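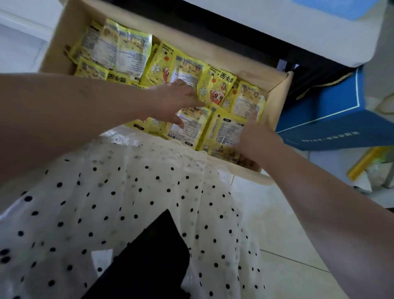 Ieuan Bevan wants to know whether he should move his half-finished game to another engine, and I'd like to hear from people who have done it, not from people selling courses. He's my partner on a small 2D puzzle game called Pladenham. We have 7 levels, 1,474 lines of script and one publisher's email saying the engine we use is "a risk". He has found Kofler, which is free and promises to import old projects in an afternoon. I don't believe the afternoon. Has anyone got a real project across, with the saves and the controller input still working?

Posted by Lowri Parri

## Replies

**Naledi Mabuza**

I moved one over in May. The importer brought in sprites and sound and dropped every collision layer. It gave me more than 600 warnings, most of them the same warning. Saves had to be written again from nothing - the file format is different and the manual skips it.

If you must try it:

1. Copy the project and work only on the copy.
2. Import one level, the ugliest you have.
3. Plug in a controller before you touch anything else. Mine was read as a keyboard.
4. Give it nine evenings. If that level still doesn't play properly, stop.

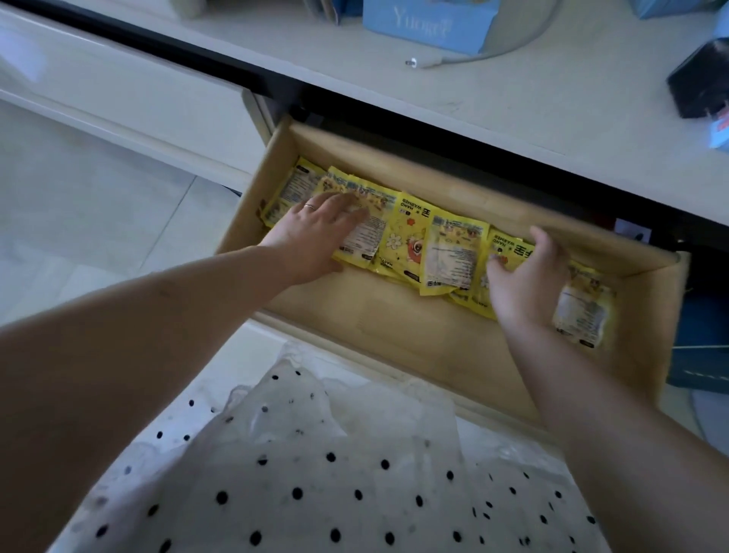 **Cadi Pritchard**

just switch, everyone is switching, the old one is dead

**Mererid Griffiths**

"Everyone" is doing a lot of work there, Cadi. I'd ask the publisher what the risk is meant to be. Ours said the same about Testport, and when we pressed them it was a licence clause that only mattered on consoles. Are you even going to consoles? If not, I'd finish the 7 levels where they are and look at Kofler for the next game.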